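Household Routines, Unit 7: Handling Large Sheets
Handout to go with the practical. Bring this to class; there are no spare copies.
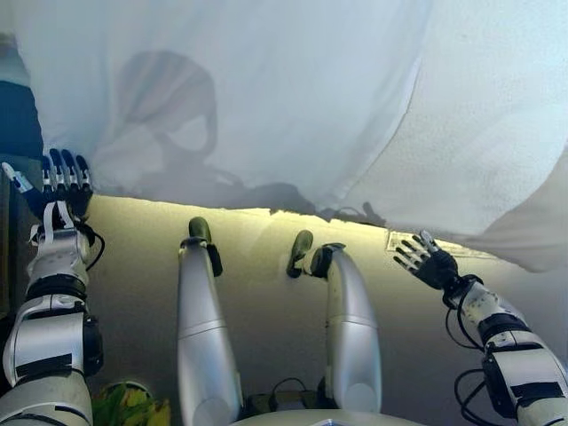 Most of what gets written about bed linen assumes a tidy person in a large, empty bedroom. I have my doubts about nearly all of it, and these notes should be read with that in mind. The unit covers shaking out, spreading and folding a flat sheet with two people. Fitted sheets come in the next unit.

1. Shaking out

The usual advice is to lift the sheet high and let it billow. The claim is that air under the fabric takes out the creases. I have never seen good evidence for this. A sheet dried in a heap still has its creases after you billow it, and the loose edge comes down wherever it likes. What the lift does do is open the sheet quickly, and for that one or two goes are plenty.

Things to watch:
Hold the corners, with your thumbs on top of the hem. People who grab the side lose the corner and then spend ages looking for it.
Agree on who lifts first. Two people lifting out of step gives you a twist down the middle.
When the sheet is up, you can't see each other properly. Talk.
Check where the slack side is going to land. A low lamp or a dusty floor vent will undo the laundry.

2. Light as a test

Hold a white sheet up with a window or lamp behind it. Thin patches can show up brighter than the cloth beside them. I rate this test more highly than the feel test, where you rub the cloth between finger and thumb and announce that it has "plenty of life left." Folded layers look darker, so smooth out the area before you judge it. And don't go by how clearly you can make out a shape through the cloth — that changes with how close the shape is and how strong the light is.

3. Thread count

You will be asked about this, so have an answer ready. The Ladefoged sheets in the linen cupboard carry a high number on the packet and the Stukier ones a modest one. In last November's class I asked everyone to sort them by touch with the labels covered. The results were no better than guessing. That was one class and a cupboard of used sheets, so it proves very little, but I'd want more than a packet before paying extra.

4. Folding with two people

Stand facing each other, two corners each. Bring your own hands together so the sheet is halved along its length. Pull lightly until the fold is straight. Halve again the same way. Now walk toward each other and hand over. The person receiving takes the top corners and the other picks up the hanging fold.

Iker Sarmiento, who teaches the evening group, prefers to fold into thirds at the end and says it stacks better. It may, on his shelves. On ours it sticks out.

5. Sprays and softeners

Seseck linen spray promises a crisp finish at 94 percent less effort. Less than what? The label doesn't say. Try the spray on one half of a sheet, fold both halves the same way, and compare them the next day before you believe anything, including me.

For next time

Read section 3 again. Fold one flat sheet with a partner and write down where it went wrong. Half a page will do.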